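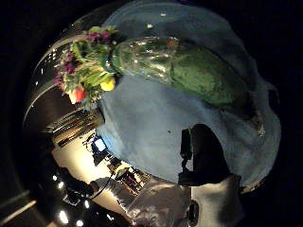 Household Vocabulary Group – Cilloseck Language Archive

Cukar Word List, README

Please read this file before you open the tables. It is not long, and most of the questions we receive by e-mail are answered in it.

What the list is

Cukar is a list of everyday words for things in and around the home, collected from speakers in the Skakbridge and Horobets districts. It was made for teachers of evening classes and for people who write small dictionaries. We wanted to know which word a person really says in the kitchen when nobody from a school is listening, and whether the children in the same house say the same word.

The list is not a dictionary. It has no definitions in the strict sense, only short glosses in English. If two words have the same gloss, this does not mean that they can be exchanged freely. In Horobets the word for a jar that you keep and the word for a jar that you return to the shop are different, and speakers there laugh at you if you mix them. We have put this kind of information in the notes column where we had it.

How the words were collected

The interviews were made in 17 households. Each household was visited in July, and 8 of them were visited a second time, mostly to check the words for sewing and for garden tools, where our first notes were poor. Driss Belhaj and Séverine Riviere made the visits in Skakbridge. Umesh Pandey worked in Horobets, where he speaks the local variety well and did not need an interpreter.

We did not use picture cards. Speakers were asked to talk through an ordinary day, and later the interviewer came back to single words and asked for other names. This takes longer, but with cards people tend to give you the school word. The recordings are in the local variety from start to end, except some greetings.

Files

words.csv – the main table, one row for each word in each district
speakers.csv – age group, district, and years lived there
notes.txt – longer remarks, with the row number in front
spelling.txt – the spelling rules we followed
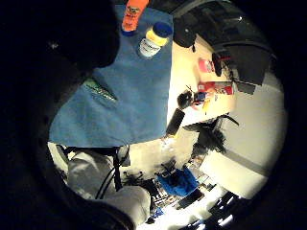
The columns in words.csv are separated by semicolons, because many glosses contain a comma. The encoding is UTF-8. Some older spreadsheet programs do not guess this correctly and will show you nonsense in place of the long vowels, so please choose the encoding by hand when you import the file. Do not save it again from such a program and send it to us as a correction. We have spent two evenings repairing one of these.

Empty cells have a meaning. An empty gloss says that the speakers did not agree and we could not decide. A dash in the same column says that the word was heard but nobody was asked about it.

Spelling

There is no official spelling for either district. We write long vowels double and we mark the stress only when it falls on the last syllable. Quentin Joly prepared the rules and has applied them to the whole list, so the spelling is at least consistent with itself. Speakers who read the list found it strange in places, in particular the double letters at the end of short words. We have left them, but we are open to arguments.

Known problems

The words for fabrics are thin in Skakbridge. The interviewer's notes give one word for tablecloth, bedsheet and curtain, and we suspect that this is a gap in our questions – not in the language.

Rows for cleaning products contain many brand names that people use as ordinary nouns. They are marked with the letter b and you may filter them out.

Age groups are not balanced. Only 3 speakers are under thirty, so please do not draw conclusions about young people from this list. One student paper has already done this.

Plurals are missing in the Horobets part. They are in the recordings and will be added when somebody has the time.

Privacy

Names and street addresses were removed. The recordings themselves are not part of the download. Speakers gave permission for the word list but not all of them for their voice, and we will not make exceptions for research projects, also not for short clips.

Use and citation

You may copy, print and change the list for teaching, free of charge. If you publish something that is based on it, please name the Household Vocabulary Group and the version date, which for this release is 12/11/2024. For use in a commercial dictionary, please write first to Tapio Kiiskinen, who keeps the list.

Corrections are welcome. Send the row number, the district, and the word as you would say it. If you are a speaker yourself, tell us also where you grew up.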